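Jan 31, 2026

Basket day, finally

I have been promising myself since December that I would sort out the white table, and this morning I got up, made coffee, and went at it before I could talk myself into anything else. I'm so pleased I want to write it all down while my back still hurts!

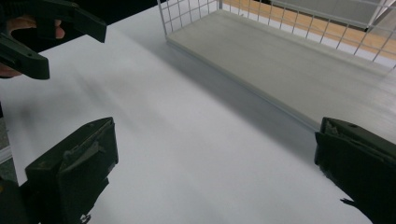
Before lunch

So, the wire basket. I bought it months ago from the Gostby place on the corner (the one with the terrible parking) and it has lived in three different rooms without ever being given a job. It held mail for a bit, then it held a sweater I kept meaning to mend, then it just sort of wandered around the apartment. Today it got promoted. It's the white mesh kind, and on a white table it practically disappears, and I like that a lot more than I thought I would. I'd been leaning toward something dark for months and now I'm glad I was too cheap.

Getting the table clear took most of the morning. I had let everything land there: receipts, the good scissors, a bag of rubber bands, two library notices, the Conditberg catalog with the corners folded down on things I'm never going to buy. I put on the radio and made piles on the floor. Then I wiped the whole top down with warm water and a drop of dish soap, and went back over it with a dry towel. There was a ring from a mug that I was sure was permanent and it came right off. I stood there feeling like a genius for a good minute.

The receipts were the slow part. I added up everything I spent on storage stuff last year and got 136 dollars, for boxes and bins and trays I mostly don't use. I'm writing the number here so I see it the next time I'm standing in an aisle holding a set of bamboo dividers.

After lunch

Soup, toast, back to it.

I tried the basket at the front of the table first and hated it, it was in the way of my elbows. Then the middle, where it looked like I was about to serve bread. It's much better pushed up toward the far end, so I have a long open stretch to work on. I want to be able to spread out wrapping paper or a map or a big puzzle without moving a single thing. Speaking of puzzles, the Trilura one is still in its plastic! I might start it next week if the table stays like this (big if).

What goes in the basket is still up for debate. I wrote a list on the back of an envelope and it got long fast, so I made a rule that only things I touch every day can live there. That means keys, reading glasses, the little notebook, the phone charger. The tape measure wanted in and I said no. The pens are a problem because they slide through anything with holes in it, so they're in a jar on the shelf for now and I'll have to see if I can stand walking over there every time.

I also went through the old button tin, I don't know why, it wasn't on the plan at all. I lost around 3 hours to it. There were some lovely big coat buttons in there that I'd forgotten about, and I set them aside for the gray cardigan. The rest went back in the tin and the tin went back in the closet, exactly where it started.

Evening

One bag for the recycling, one bag for the thrift store, and a shoebox marked "decide" that I've slid under the bed. The lamp still needs a new bulb. I looked at the Ostapchuk ones online and they cost more than the lamp did, so I'll try the hardware store first.

I keep walking past the table just to look at it. I even ate my dinner standing at the counter so I wouldn't get crumbs on it, and I know that can't go on, but one night is fine.

Tomorrow: thrift store, bulb, call about the library books. And find the other glove.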